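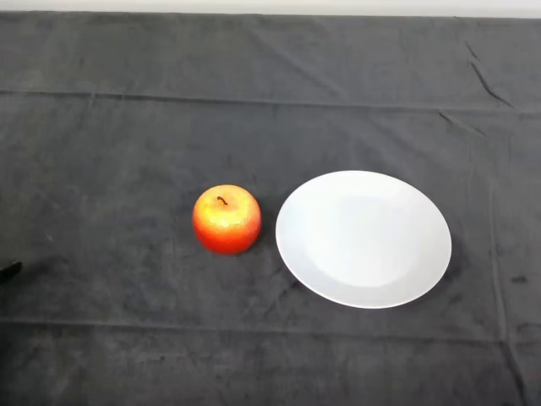

We left the house in the dark, my sister driving and me in charge of the thermos, and by the time we got to Grīnberga the sun was just getting up over the packing sheds and the parking lot was already half full. I had been promising myself a trip to the Tadari open day for years. Something always got in the way (a cold, a wedding, once a flooded basement), and this December I finally put it on the calendar in ink and told everyone I was not available.

For anyone who hasn't heard of it, Tadari is an apple place first and a pottery second, though the two have been growing into each other for so long that the people there hardly separate them anymore. The orchard runs up the hill behind the house. The pottery is in the long building that used to be cold storage, and once a year they open both and let people wander through with very little supervision and a great deal of hot cider.

Birutė Pētersons met our group at the door. She runs the pottery side, and she has the kind of voice that carries without her ever seeming to raise it. She started us off with the plates, and I am so glad she did, because I would have walked right past them to get to the glazed bowls. They make one dinner plate here, plain white, with a wide rim that slopes gently down to a shallow middle, and they have been making it in more or less the same shape since before she arrived. The firing list for the year was pinned up by the kiln room and the last number on it was 741. I asked whether that was plates or everything, and she laughed and said plates, only plates, please don't ask about the mugs.

What I loved was hearing her talk about the rim. A wide rim gives you somewhere to put your thumb when you carry it, she said, and it gives the food a bit of quiet around it. A deep middle is for soup and a flat one is for people who don't like sauce, so theirs is in between. We each got to lift an unglazed one off the rack, very carefully, and turn it over to look at the foot. Mine had a little thumbprint near the edge and I wanted to take it home on the spot, but those weren't for sale.

One small grumble. There was only one kiln to look into, and with a big group it took forever, so if you are toward the back you will spend a good while reading the fire safety notice. Go stand near the front! I didn't, and I can now tell you a great deal about extinguishers.

After that we moved through to the tasting room, where Maarja Lūse had the apples. She grew up two farms over and came to work at Tadari for one harvest and simply stayed. She likes people to look at an apple properly before she cuts anything, and she made us all look before we were allowed to eat. I thought this was a bit much until I tried it. You notice how the yellow at the top slides into orange and then goes properly red lower down — I have been eating apples my whole life and had never really bothered to follow the color around.

Then came the cutting, and the room got a lot louder. We tried an early one called Tonlow, which was sharp enough to make my sister shut one eye, and then Carnutico, a late keeper with thick skin and a taste a bit like pears. I voted for Carnutico and so did most of our table. My sister held out for the sharp one and bought a whole bag of them to prove the point.

We ate lunch in the old sorting hall at long tables, pork with apples and then apple cake, which I suppose was to be expected. The hall seats 80 and every chair was taken, so coats ended up on the windowsills and we shared our end with a couple who had come by train and walked up from the station. They had done the orchard path first and told us to skip the lower half, where it was all mud. We took their advice and went up by the gate beside the pottery. It's steeper than it looks from below, but there is a bench at the top and you can see clear across to the church.

The shop is at the far end of the yard, cash or card. I bought two plates, wrapped them in my scarf, and held them on my lap the whole way home.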